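Screening Room Safety Checklist - Animation Fan Night, Vuvomgate Hall

Completed by Loubna Morsy before doors. Second check by Vernon Charbonneau.

Program: the Ostis fan short, then two episodes of the original cartoon and a cast Q&A.

1. Exits and aisles
Both exit doors open fully from inside - OK
Exit signs lit with house lights down - OK
Center aisle clear - FIXED
Comment: Row F had been pushed forward into the aisle. Moved back and the legs clipped together.

2. Seating
Posted limit for the room is 96. Chairs set out: 75 - OK
Wheelchair spaces marked at the end of rows A and C - OK
Comment: Please don't add chairs at the back, even if the line is long. People always ask when the trailer has been going around online.

3. Projector and sound
Projector stand locked and strapped - OK
Cables taped or under ramps - OK
Speaker stands weighted - FAIL
Comment: Left stand has one sandbag and needs two. Abdelghani Ouazzani is bringing another from the store room. Recheck before the sound test.

4. Flashing images
Warning slide loaded before the short - OK
Printed warning at the door - OK
Comment: The battle part of the intro has two runs of fast flashes. Merike Mägi will also say so from the stage.

5. Costumes and props
Prop table staffed - OK
No open flame, no smoke machine - OK
Large costumes seated at row ends - SEE COMMENT
Comment: One guest has a tail that reaches the next seat. Marek Vondráček will put him on the wall side, clear of the exit.

6. Fire and first aid
Extinguisher tags in date - OK
First aid kit at the ticket desk - OK
Comment: Kit is low on small bandages. Order more for the September show.

Open items: speaker stand (section 3), bandages (section 6). Doors stay shut until the first one is signed off.

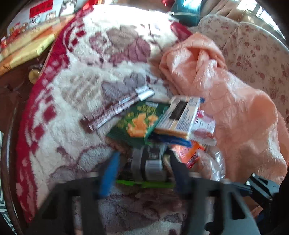
Reading time: 2 min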